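Packing the Car for a Long Drive

Updated 18 September 2019

Most of the trouble on a long drive comes from things packed in the wrong order. The tips below are for a family sedan or small wagon, but they work for a pickup with a cap too.

Start the day before

Empty the car completely. Take out the floor mats, shake them, and vacuum underneath. Check the pocket behind each seat. Wipe the inside of the windshield with a damp microfiber cloth, then with a dry one. Haze on the inside of the glass is hard to see in the garage and very easy to see when you are driving into the sun.

Check tire pressure while the tires are cold. The correct number is on the sticker inside the driver's door, and it may be higher for a loaded car. Check the spare as well. Top off the washer fluid.

Loading the trunk

Heavy things go on the floor, as far forward as they will fit. Soft bags fill the gaps. Keep the jack and the spare where you can reach them without unloading everything on the shoulder.

Pack one small bag for the first night and put it in last. Toothbrushes, pajamas, phone chargers and a change of clothes are enough. The big suitcases can stay in the car until morning.

Don't stack anything above the top of the rear seat unless you have a cargo net. A can of soup will travel a long way in a hard stop.

The cooler

Chill the cooler overnight with a bag of ice you don't mind throwing out. In the morning drain it, dry it and load it with fresh ice and food that is already cold. Frozen water bottles last longer than cubes and you can drink them later. Put drinks in a separate small cooler if you have one, so the food cooler stays shut.

Sandwiches keep better if the wet things are packed apart. Slice tomatoes and pickles into a lidded tub and add them when you stop. Hard cheese, grapes, carrots and pretzels all hold up well. Leave chocolate at home in warm weather.

Within reach of the front seat

Paper towels
A roll of small trash bags
Wet wipes
Sunglasses and a cloth for them
A flashlight
A paper map of the area

An empty cereal container with a snap lid makes a good trash can. Line it with a bag and stand it behind the console.

On the road

Plan on a stop every 2 hours, even if everyone says they are fine. Walk to the far side of the lot and back. Trade drivers if you can. On two-lane roads, fill the tank at half, since gas stations may be far apart and some close early. 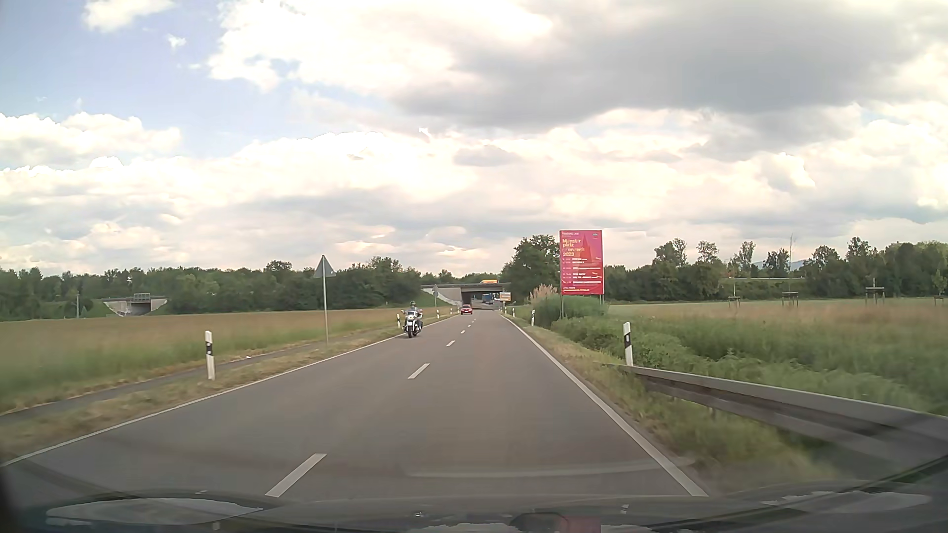

A two-lane road through open, grassy country.

Spills

Blot, don't rub. For coffee or juice on cloth seats, mix a little dish soap into cool water, dab it on, and blot again with plain water. Milk needs attention the same day. Sprinkle baking soda on the dry spot, leave it overnight, and vacuum.

When you get home

Unload everything that night, food first. Wash the cooler with warm soapy water and store it with the lid propped open. Refill the paper towels and trash bags now while you remember what ran out.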